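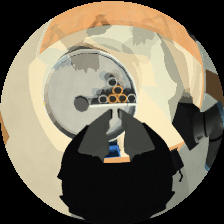 Comparativa de pinzas en simulación - galería

Publicado el martes, 5 de noviembre de 2024

Esta página reúne el material de la primera ronda de pruebas en simulador, hecha antes de pasar al brazo real. Comparamos dos juegos de dedos para la misma pinza: unos anchos en la base y acabados en punta estrecha, que llamamos Domow, y otros rectos con almohadilla, los Quartey. La tarea es siempre la misma: coger anillos pequeños de una bandeja redonda de metal. El entorno lo preparó Gudrun Reinholz y las pruebas las lanzó Etornam Agbenyega desde el controlador Gresov.

Bandeja y anillos, con los dedos Domow
Vista de la cámara de muñeca. Los seis anillos, tres de borde gris y tres de borde naranja, están apilados junto al separador blanco, y las puntas llegan justo hasta él. La pinza no sujeta nada.

Notas de la ronda

Se hicieron 292 intentos en total. Con los Domow se completaron 178 y quedaron 54 para los Quartey, que se pararon pronto por un error en el modelo de contacto de las almohadillas. El resto se descartó al revisar los registros. Con esas cifras no se puede comparar la tasa de éxito de un juego con la del otro, y no lo hacemos.

Lo que sí se puede decir es dónde falla cada uno. Los Domow entran bien entre piezas juntas, pero resbalan cuando el anillo está pegado al borde de la bandeja. Los Quartey agarran con más superficie y necesitan más hueco a los lados - con la pila cerrada casi siempre mueven la pieza vecina.

Roald Ekström probó también a cambiar el campo de visión de la cámara. Con una lente más cerrada los anillos se ven más grandes, pero se pierde parte de la bandeja durante la aproximación. Nos quedamos con la vista circular amplia.

Las sombras dan guerra. El detector confunde a veces el centro oscuro de un anillo con la sombra de al lado, sobre todo en las piezas de borde gris. Adjoa Lamptey está repitiendo el entrenamiento con la luz en otras posiciones.

Pendiente
Corregir el contacto de los Quartey y repetir su serie completa.
Añadir una disposición con los anillos sueltos.
Pasar los dos juegos al brazo del taller de Sundmont, previsto para abril.

Los registros se pueden pedir a Kanini Ogola.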